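Refugio Barajas
Tuesday, 7.12 am

Right, I've now done 300 days of learning to bake bread from scratch and I have opinions. Thread, sorry in advance, mute me if you're gluten free or just sensible.

First one. The starter does not need a name. I named mine Lindsay, and then I felt guilty every single time I forgot to feed her. Went away to Urkonholm for a long weekend, came home, grey liquid on top, smelled like nail polish remover. Stirred it in, fed her twice a day, she was fine. I'd cried in the car for nothing!

Buy scales. I know your nan did it with a teacup. My nan did too, and her loaves were beautiful, but she'd been making them since she was nine and I've been at it since last September.

The flour thing. I spent months on the fancy stone-milled stuff from the market at Kellby (lovely people, ruinous prices) and then ran out and used the supermarket bread flour. My partner liked the supermarket loaf better. So did my neighbour. So did I, a bit.

My kitchen sits at 16 degrees in winter and every recipe on earth says "leave until doubled, one hour". One hour! Mine takes most of the arvo. Watch the dough and ignore the clock – this is the bit I'd go back and yell at myself.

Bagels. I put them off for ages because of the boiling, and the boiling is the easy part. The hard part is the hole. Make it much bigger than looks right, because it closes up in the oven and you end up with a bun with a belly button. Ask me about my first 3 batches.

Favourite colour for a crust is a proper deep gold, and it took me forever to be brave enough to leave things in. Mine were all the colour of a bandaid until autumn.

Somebody asked about the book. It's Melulness, it's a small press thing, and the rye recipe on page 347 is the only one I've made often enough to know by heart. The focaccia one has too much salt in it. I've made it 3 times to be sure.

Okay, work. Brioche tonight if the butter's soft by the time I'm home, otherwise toast.

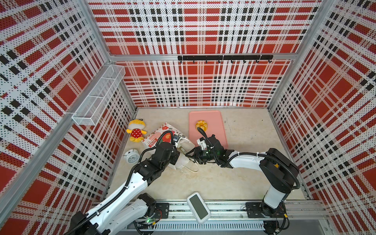

One golden ring on a pink tray, and a spotty red outfit for company.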